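Home Papers Working Notes People Contact

1 November 2021, by Ynyr Pritchard

4. Calling home: what first-years did with the phone

I'll start with the bit of the project I thought would be boring. When I drew up the interview guide for the Jarndale students I put the question about phoning home near the end, as a sort of cool-down, and I very nearly cut it when the pilot ran long. I'm so glad I didn't! People who had given me two polite sentences about lectures suddenly had ten minutes on their mum, the dog, the time the call dropped out in the laundry room, and whether it's rude to eat while you're on speaker.

As section 3 explains, everyone in this part of the study had moved to Jarndale for first year from at least one full day's bus ride away. The furthest came from Colville, roughly 600 kilometres off (I've done that trip once and would not choose it in December). All of them lived in Condier House for the autumn term, two to a room, and all of them had a mobile that worked well enough in the hallway and badly everywhere else. I asked each of them to keep a very light diary: date, who rang whom, how long it felt, and one line about what was said if they fancied adding it. I didn't ask for exact minutes. I've read other people's call-log studies and I admire the tidiness, but I wanted to know how long a call felt, and a log can't give me that.

4.1 Scheduled calls and loose calls

My first pass through the diaries sorted calls into two heaps. Scheduled calls happened at a time both ends knew about, usually after supper. Loose calls happened whenever somebody was walking somewhere. I had expected the scheduled callers to be the homesick ones, holding tight to a routine, and I'd written most of a paragraph to that effect before I'd finished reading (a bad habit, and I'll own up to it).

The diaries wouldn't go along with me. Several of the steadiest, most settled students had a fixed call they'd have been cross to miss. One student had rung her grandfather at the same time every week since she was in Grade 9, long before she left home, and she carried on doing it from the stairwell at Condier. For her the call had nothing to do with having moved away. It was just a thing she did, like washing her hair. Meanwhile a couple of the loose callers were ringing home three or four times in a day during the first fortnight, and their one-liners from that stretch are hard reading. "Asked Mum how to get the bus. Knew how to get the bus."

I love that line. I've quoted it at every talk I've given on this project and I'm quoting it again.
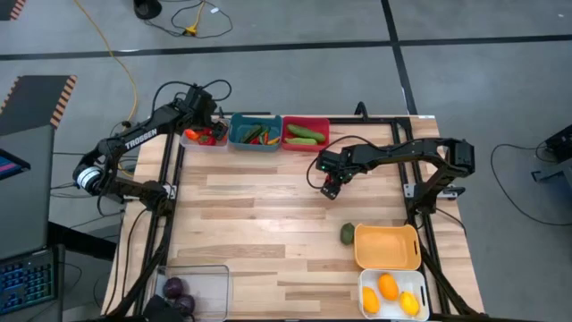
Dilwyn Pugh thought I was making far too much of it, and told me so after the first department seminar. His view was that a student who rings to ask about a bus is practising, the way you'd read a form out loud before signing it, and that I was hearing loneliness in what might only be caution. He suggested I go back and look at whether the bus sort of call came before new tasks or was scattered all over the place.

So I went back. It was a fair challenge and he was partly right. A good share of the fussy little practical calls sit right up against something new: first lab, first shift at the dining hall, first visit to the clinic. After the new thing was done, that student's calls thinned out again. What I'd still say in my own defence is that the calls of this kind that came late in the evening don't fit his pattern at all. Nobody needs the bus at that hour. I've kept both readings in, and coded the evening ones separately.

4.2 What got left out of the calls

I also asked what people did not tell home. The answers were a lot more alike than I'd expected. Marks were left out, mostly, until they were good. Money was left out by nearly everyone, including the students on a Howells bursary, who had in theory the least to hide, because the bursary letter had gone to their parents in the first place. Roommates were left out if things were bad and talked about endlessly if things were funny. Food was always in. I have pages and pages on food. I could write a whole other paper on what the dining hall did to a perfectly decent shepherd's pie.

Elis Phillips put it better than I can in her second interview. "I gave them the weather report," she said. "I never gave them the weather."

I asked her what would've counted as the weather, and she said that in the middle of October she had stopped going to one of her tutorials and had mentioned it to no one. She'd talked to her parents that same week about a coat. It was quite a long call, too, one of the longest in her diary, and in her own column for how it felt she had put "nice". I don't think she was fibbing. I think it was nice, and I think that was the trouble with it. A pleasant call about a coat takes up the same evening a harder call would have needed. 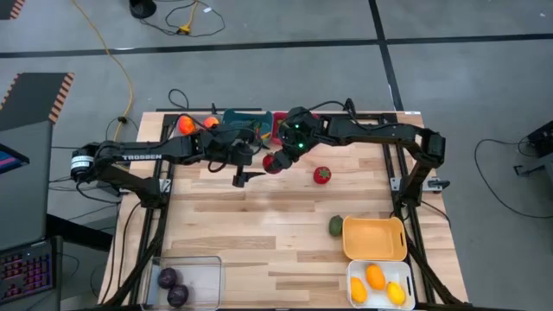
Timing mattered as much as content, and I'd badly underrated it. A first-year's week at Jarndale has very few long open stretches in it. Lectures are short, labs are split, and the dining hall closes so early that supper cuts the late afternoon in two. If you laid the week out flat it would look a bit like that butcher-block tabletop, strip after strip set side by side, and the family at the other end of the line tends to picture one wide plank. Parents rang in the gaps, or tried to, and got a student with a tray in one hand. Three different diaries have some version of "said I'd ring back, didn't". The ring-back that doesn't happen turned out to be the entry people felt worst about, a good deal worse than a row. A row at least had both people in it!

I did try drawing the weeks as a chart, by the way, with calls as dots over the timetable. It looked marvellous and told me very little. The dots that mattered were the missing ones, and I couldn't work out how to draw those without making it up, so I've taken it out of this version.

4.3 The other end of the line

My biggest regret about the design is that I only interviewed the students. I had ethics approval for parents and guardians as well, and then I ran out of term. What I have from the other end is second-hand, which means it's what students believed their families thought, and I'd ask readers to hold it lightly.

With that warning given, there is one thing I'm fairly confident about. Students thought their families wanted reassurance. They'd say "Dad just wants to know I'm eating", and then they would shape the call to supply it. Only Arben Spahić had checked. He asked his father outright, on the drive back after Thanksgiving, what he liked hearing about, and his father said he liked the names. He wanted to know what everyone was called, who sat where, who'd been ill, who had the loud alarm clock. After that, Arben's diary changes. His calls get longer and he starts putting names in his one-liners, and by week 10 he's written "Dad asked after Sam's knee" as though his father had been down the hall all along.

It's one student and one father. I know. But I went through the other diaries for names afterwards, and they're very thin on them.

Figure 1. Colville. Wooden surface with pink bin.

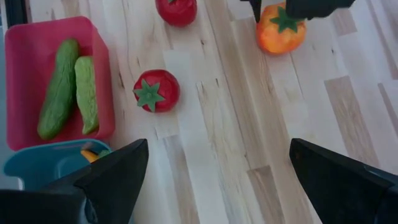 4.4 Roommates as go-betweens

Condier rooms are small, and half of every call was overheard. I hadn't planned to ask about this, but it came up so often that I added a question from the third interview onward. Roommates got waved at, shouted to and eventually spoken to. In one room the roommate ended up with a call of her own: the mother rang her directly when her daughter hadn't picked up for two days, and the roommate, who was sitting next to the daughter at the time, had to decide what to say. She said, "She's here, she's grumpy, she's fine." The daughter took the phone. They were on for an hour.

I find I can't file that under scheduled or loose. It's a third sort, where somebody else in the room tips the call into happening, and it only shows up because two people in the same room kept diaries and I could lay one next to the other. The single-diary rooms may have had plenty of it and I'd never know. If I ran this again I'd recruit by room.

There was a less cheerful side to it. A few students took their calls outside or in the stairwell so as not to be overheard, and as the weather turned those calls got shorter. They knew it, too. "Too cold for Mum tonight," one of them wrote, and then drew a small snowman.
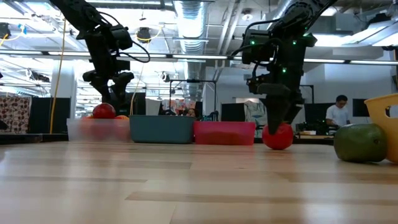 Berwyn James read a draft of this part and wrote in the margin that I should be asking the college for a warm room with a door. He wasn't joking. His point was that I'd spent pages on what students choose to say and hardly a line on where they have to stand to say it, and that the second of those could be fixed with a key and a chair. He also wanted to know whether the students who went outside were the same ones who left the most out.

I've since looked, and I can't tell him. The overlap is there in two of the diaries and missing in a third, and I'm not going to hang a finding on that. I have passed on the suggestion about the room, though, and it's gone on the list for the next residence meeting, somewhere below the dryers.

4.5 A note on the diaries themselves

Some of the diaries stop early. One ends in the middle of a phone call, with a start time and nothing after it, and when I asked about it the student said she'd gone home for the weekend straight afterwards and left the notebook on the bus. (It came back to her a month later, by post, with a coffee ring on it.) I've used the early stoppers for the first-fortnight material in 4.1 and left them out of everything that compares the start of term with the end. The coding sheet is in Appendix B, with the evening calls marked in their own column.

Related items

Section 3: Who moved, and how far
Section 5: Going home for the break
Appendix B: Coding sheet for the call diaries
Working note: Sharing a room at Condier House
Working note: Food talk in first-year interviews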